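Okay, sourdough people – a few of you asked why I stopped selling at the Otmont market, so I'm going to do it as a thread. It's long. Get a snack.

**1/** I started in December with one oven, one folding table and a starter I'd been keeping going since college. Stallside (the app half the vendors use to book their spots) had a half-table opening by the north gate and I grabbed it before I'd even figured out what I'd charge.

**2/** First market I brought 12 loaves. Sold out before ten in the morning! I went home convinced I was a genius. I'd forgotten to count the flour, the bags, the table fee or the fact that I'd been up since two.

**3/** So the next week I doubled down and made 20. Plus focaccia. Plus a seeded rye that took me most of Thursday and came out like a doorstop. I took it along anyway and one very kind lady bought two of them.

**4/** My kitchen in those months, wow. I don't own a big mixer, so everything got stirred by hand until my wrist gave up, and then I'd switch hands and make a mess with the other one.
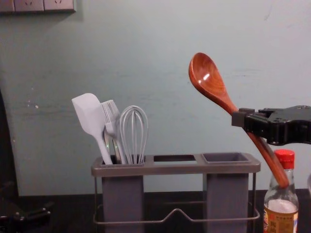

Did I ever make money at it? A little, in the good weeks, and the good weeks were the ones where I baked one kind of bread and nothing else.

**5/** Total taken over the whole run was $1,054. I have it written on the inside cover of my notebook. Please don't ask me to divide that by hours, I did it once at midnight and had to go lie down.

**6/** Pricing was where I got it most wrong. I started at $6 a loaf because the supermarket was selling something called sourdough for $5 and I felt weird going much above it. The guy two tables over was charging $9 for a smaller loaf and had a line. I went up to $8 in the end and lost maybe a couple of regulars. Should have done it week one.

**7/** Things I'd tell anyone starting:

- price it before you bake it
- bring way more change than you think, mostly ones
- paper bags, not plastic, the crust goes soft in plastic
- put the name of the bread on a card in BIG letters
- eat breakfast

**8/** The cards thing I mean. People don't like asking. I had a cheese and scallion loaf sitting there for three markets and it barely moved, then I wrote CHEESE + SCALLION on a card with a fat marker and it was gone in an hour.

**9/** Samples, though, I go back and forth on. I cut up a whole loaf every week for samples, that's a loaf I didn't sell. Some folks came by every single week, took a piece, told me how great it was and walked on to the tomatoes. Fine! Hello to you all if you're reading. 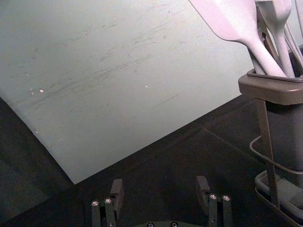
Marcy's Pickles replied that samples are the only reason she has any customers at all, and that I was cutting the pieces too big. She says thumbnail size, with a toothpick, and you hand it over yourself so there's a conversation.

**10/** Okay so she's probably right about the conversation part. I used to leave the plate at the end of the table and hide behind the bread.

**11/** Flour! Lots of questions about flour. I used Clemell bread flour for the white loaves the whole time, mostly because the store on my way home carries it in the big sack. For rye I tried three different ones and couldn't tell you which was best. The doorstop was my fault and I won't blame the mill.

**12/** The hard part of the baking was timing. My oven fits two loaves. Two! So you're running bake after bake through the night with the rest of the dough in the fridge, and the last pair always sat longer than the first pair and came out more sour. A few customers figured that out and started asking for "the late ones." I should've charged extra.

**13/** Weather is the other one. My table was on the windy side and I lost a stack of bags across the parking lot more than once. Rain meant half the people, same table fee. Stallside lets you cancel up to 18 hours ahead and keep your credit, but by then my dough's already mixed, so what good is that to me. 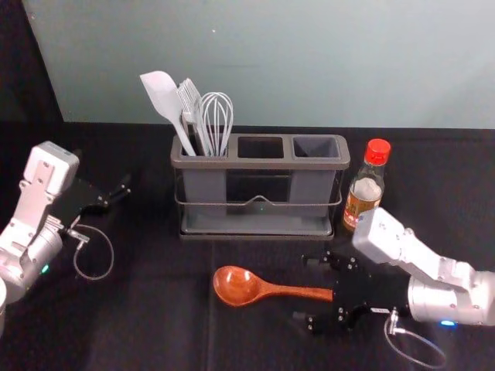 And it was a rainy one that finished it, really. I'd driven over in the dark, set up, stood there until noon in a wet coat and sold four loaves. Gave a bunch away to the other vendors and got paid in eggs and a jar of honey. Lovely morning in its way. I slept the entire next day and knew I was done.

**14/** So now I do a small list. You text me, I bake on the weekend, you come get it from my porch. There's a cooler with a lid and a coffee can for the money. I sleep until six like a queen.

**15/** If you want a good loaf in Otmont, the Onishi bakery on the corner past the library does a milk bread I'd happily eat every day of my life. Go early.

**16/** The list is full for this month but I'll open it again on here. Plain white or the cheese and scallion. No rye – don't ask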